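Ticket 375: Arm stops halfway through spelling visitors' names
Site: Solanham, demonstration room
Opened by: Si-woo Yeom
Picked up by: Jingyi Bai
Priority: High (raised from Low when the guest list went round)
Status: Closed, with a grumble

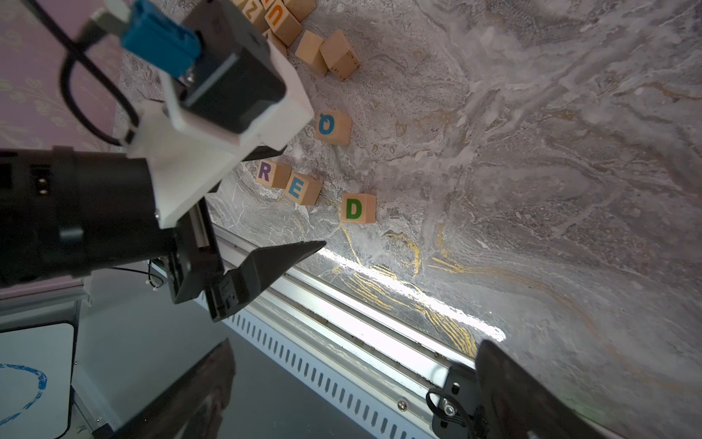 Reported fault

The arm is meant to pick letter blocks off the marble-patterned table and set them in a row to spell whatever the visitor types in. It did this all last week. Today it picks up one or two blocks, closes on the next, opens again, closes again, and then stops with "grip not confirmed". The message stays up until someone restarts the job. We have the Jundent people coming at two, and they have been promised their company name in wood.

Happens on any word. Happens more on long ones, as you'd expect. I have already turned it off and on, so please don't open with that.

Si-woo

First reply, Jingyi Bai

Please turn it off and on, but at the wall this time. The button on the controller only restarts the Joo software and leaves the gripper board as it was.

Also send me the job log and the settings page for the gripper. And which version is on it? I can see three updates offered and I hope the answer is that you took none of them on the morning of an open day.

Reply, Si-woo

Off at the wall, waited a minute, on again. Same fault on the second block.

Log attached. Settings page attached. I took one of them. It said "recommended".

Notes from the log (JB)

Joo was updated at 08:40. The first "grip not confirmed" is at 08:58, on the first word tried after the update.

Before the update, the grip check waited 400 ms after the fingers closed and then read the servo load. After it, the wait is 40 ms. The fingers haven't finished closing by then, so the load reads low, the software decides it is holding fresh air, and it lets go of a perfectly good block. After three tries it stops and sulks.

Short words sometimes get through by luck. Si-woo's test word was "Si".

Things tried, in order

1. Set the wait back to 400 on the settings page and pressed Save. Page said "Saved". Ran a word. Same fault. Opened the page again: 40.

2. Did step 1 again, more slowly, as though that were the trouble. 40.

3. Raised the grip force instead. The fault went away for one word, then a block shot out sideways and went under the rack. Force put back to 58, where it was. Block recovered by Si-woo with a ruler.

4. Checked the servo plug at the top of the gripper by hand. Seated properly. Moved the wrist through its full travel with the power off; cable has enough slack at both ends.

5. Edited the settings file directly and restarted. The value held. Ran "SOLANHAM" from end to end with no stop, then ran it again with Si-woo standing closer to the table, at Si-woo's request, in case it was nerves.

Cause

The new version has two copies of the grip settings. The page writes to one and the arm reads the other. I have reported this to Okard, who look after Joo for us. Their first answer was a link to the page about turning it off and on.

Update after the visit, Si-woo

It ran. "JUNDENT" went down in about two minutes, slightly uphill towards the T, and they clapped, which I hadn't planned for. Then one of their group typed in a full postal address and I had to explain that we don't own that many letters.

Two things for the list:

a) One of the visitors turned a block over between words to see whether there was anything on the back. The arm went for it, couldn't find the letter and waited politely for the rest of that word. No error shown at all. I'd like an error, or at least a beep, so I have something to talk about while it thinks.

b) The children from the later tour wanted rude words. The arm has no objection to rude words. I pressed the stop button at the third letter and told them it was a safety demonstration.

Reply, Jingyi

a) is a new ticket, please — it has nothing to do with grip. It will be the camera step, and I'd rather not fix two things under one number and then have to work out which of them I broke.

b) is working as designed. I can add a blocked word list if you send me the words. Use a sensible subject line when you do.

Left to do

Leave updates off at Solanham until Okard send a version with one settings file. I've switched off the "recommended" prompt for the demonstration login. Si-woo still has it on the other one and has promised.

Check again before the April open day.

Closed 12/31/21, JB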